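# Gripper comparison: common questions

**Which grippers are in the comparison?**

Three: the stock parallel-jaw hand, the Ruvano two-finger, and the Mägi soft pad set. The stock hand is the baseline and every other result is given against it.

**How many trials does each one get?**

Up to 2,000 in simulation, then 38 on the bench at Dodham. The objects and start positions are the same for all three. Light household items such as a woven basket are picked by the rim. 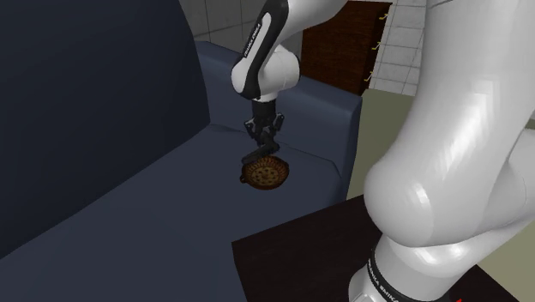 **Can I run the comparison with my own gripper?**

Any gripper with a URDF and a working open/close command can be added. Put the files in the `grippers` folder, copy the stock config and change the finger width and maximum force. Leave the controller gains alone for the first run, or your numbers won't line up with ours.

**What counts as a successful pick?**

The object has to stay in the fingers for 6 seconds after the lift. Slips that are caught again are logged separately and don't count.

**Why do the Misgate results look different?**

Misgate used an older controller with a slower close. We've kept those runs in the archive but left them out of the tables. They will be repeated in March.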